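Atcombe Gradano self-inflating mat
Item 1712

The Gradano is a self-inflating sleeping mat for tent and hut use, made to a rectangular pattern so that two can be laid side by side without a gap down the middle. The core is open-cell foam, cored horizontally to reduce weight and packed size. The shell is a woven polyester with a brushed upper face, which stops a sleeping bag from sliding on sloping ground.

Inflation
Open both valves and leave the mat unrolled for 10 minutes. The foam will draw in most of the air it needs. Top up by mouth or with the Fullum pump sack (sold separately), then close the valves firmly. A new mat, or one that has been stored rolled, will take longer the first time -- leave it overnight with the valves open if you can.

Packing
Fold the mat lengthwise, open the valves and roll from the foot end. Close the valves before releasing pressure, then fit the two elastic straps. The carry bag is cut a little oversize, and the mat does not need to be rolled twice to fit.

Specifications
Width: 80 cm
Thickness: 4 cm
Valves: two, brass, replaceable
Colour: grey upper, charcoal base
Supplied with: carry bag, straps, repair patches, spare valve cap

Compatibility
The side loops accept the Mokgethi coupling strap, so two mats can be joined under a double bag or quilt. Older Mokgethi straps with the plastic hook will not fit.

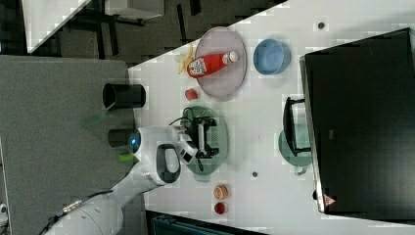 Care and storage
Sponge clean with lukewarm water and mild soap. Do not machine wash, dry clean or use solvents. Dry fully before packing; moisture trapped in the foam will cause mould and an odour that is hard to remove. At home, store flat and unrolled with the valves open, under a bed or behind a wardrobe.

Do not leave an inflated mat in a closed car or in direct sun. Expanding air can separate the shell from the foam, and this damage -- visible as a bulge -- cannot be repaired.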